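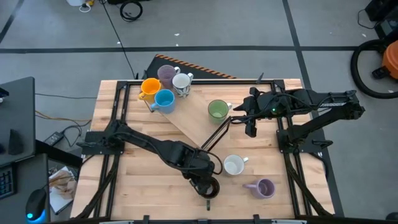
Maarja Luik wrote after the February session that a fixed tea break would suit the offices at Wutham well enough, but that the people on the phones would never get to it, and she asked that the talk begin with them.

Slide 1. Opening. Thank the hosts. Mention that the written paper is on the side table and that questions are welcome during the talk.

Take Ms Luik's point first. The phone teams work to a rota, and a break at one set time leaves the lines uncovered. The proposal for these teams is a staggered break in two halves, the first at 10.15 and the second at 10.40. Team leaders will set the halves each month.

Slide 2. Background. The council employs 800 people across three buildings: Atton House, the Drurkar Road offices and the Vanags Building. Until the move, each floor had a kitchen and most teams stopped together in the middle of the morning. The new layout has one kitchen per building. Staff now tend to fetch a drink and take it back to their desks.

Pause here. Ask those present where they last drank a cup of tea at work - a show of hands is enough.

Slide 3. What staff told us. We invited written comments and received 40 replies, 38 of them in favour of a shared break of some kind. Stress that this is a small return from a large workforce and that it should be read with care. Read out two of the comments if time allows:

"I have been here since the move and I still do not know the names of the people behind the partition."

"Please do not make it compulsory."

The second comment has been accepted in full. Attendance would be a matter of choice, and managers would be asked not to keep a record of it.

Slide 4. The trial. It would run for 6 weeks in Atton House only. Meetings would not be booked between 10.15 and 11.00. The kitchen on the ground floor would be kept free of deliveries during that time, and the small meeting room beside it would be opened for anyone wanting a seat.

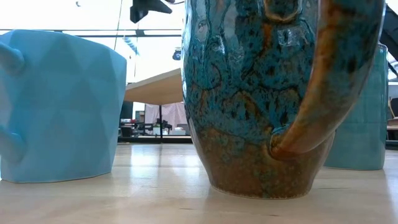 Will the time be taken out of the lunch hour? The break will be paid and the lunch hour will stay as it is.

Move on from pay fairly quickly. The detail is in section four of the paper, and the personnel office can take individual cases.

Slide 5. Part-time and home-based staff. Colleagues whose shift starts after 11.00 would have a matching break at 3.00 in the afternoon. We have no firm proposal for those who work from home. An open call was suggested and found little support - invite other ideas from the room.

Slide 6. Decisions needed. Agreement to the trial in Atton House. Agreement to the staggered times for the phone teams. A named contact in each of the other two buildings, to be sent to the personnel office by the end of the month.

Leave the contact details on the screen during questions.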